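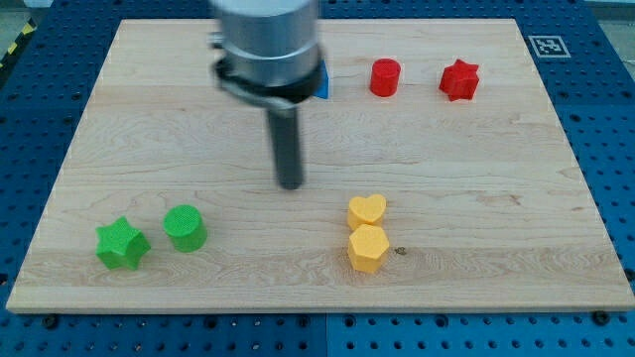 # Setting up and running a block-pushing cell

Last revised 27 Jan 2024

These are the working rules for the tabletop pushing cells at Idinano. They apply to anyone who starts an arm, changes a board or touches the blocks. Read the whole page before your first session.

## Before you power the arm

1. Walk the floor line. The yellow-and-black tape marks the keep-out area. Bags, stools and cable reels stay outside it.
2. Check the board bolts by hand. If the board shifts at all, tighten both front bolts and rerun the height check below.
3. Look at the marker. It has to be flat, clean and clear of the board. Don't wipe it with solvent. If a corner is lifting, print a new one and recalibrate.
4. Clear the pegboard. Loose screws end up in the holes and work their way back out under the arm.
5. Press the emergency stop, confirm that the controller reports it, then release it.

Write the result of step 5 in the cell log. A session without that entry doesn't count as a valid session, even if everything else went fine.

## Setting the tool height

The pushing rod should travel just above the wood and never drag on it. Use the 3 mm gauge.

- Put the arm in manual mode at low speed.
- Bring the rod down over bare wood near the middle of the board.
- Slide the gauge under the tip. It should pass with light contact.
- Repeat near each corner of the board.

If one corner is tight, the board is not level. Shim the board. Do not fix it by raising the height in software, or the rod will ride over the shorter blocks on the other side.

Check that the clamp collar is snug while you are there. A loose collar lets the rod creep upward over a long session, and the log won't show it.

## Placing the blocks

Use only blocks from the Flostari set. Homemade replacements are fine for trying things out, but tag those runs as "test" in Fuva.

- Keep every block on the wood at the start of a run.
- Leave room for the rod to come down. It should never land on a block.
- Stand blocks on their flat faces.
- Vary the layout between runs. Sorting by color is allowed, but don't do it every time.
- Two blocks may touch or nearly touch. Don't stack them.

Retire a block when an edge chips or the bottom starts to rock. Put it in the scrap bin so it doesn't drift back into the set.

## During a run

Stay within reach of the stop button. One person is in charge of the cell at a time, and that person does not do other work at the desk.

Hands stay outside the table edge whenever the arm is enabled. This includes the pauses between moves. An arm that is standing still may only be waiting for its next command.

If a block falls off the board:

1. Pause the run and press the stop.
2. Pick up the block and put it back anywhere on the open wood.
3. Step back behind the tape.
4. Release the stop and resume from the Fuva screen.

Mark the run as "reset by hand." Limit this to one reset per run. After a second drop, end the run and start a new one.

## Closing down

Park the arm high, disable it and upload the log. Brush the board along the grain with a dry brush. Stains and knots in the wood can stay, but anything you can feel with a fingertip gets sanded flat.

Full calibration is due every 50 hours of arm time. The next board change on the Pană cell is planned for February, so please don't drill new holes in the current one.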